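3.2 How people share a room

I've always liked watching two people get on with a job side by side, so for this part of the Cekar study I sat in and took notes on who stood where. We logged 97 shared turns, and I'm still surprised by how close folk will lean in (Figure 4)!
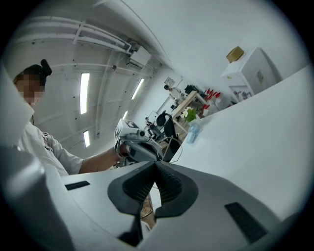 Figure 4. Leaning in towards the middle, right arm out, under the corrugated metal ceiling.

Tshabalala, reading my draft in March, wondered whether closeness was simply habit, and felt that 2 people who'd worked together before would always drift nearer. Fair point, and I've split the turns that way in Table 2.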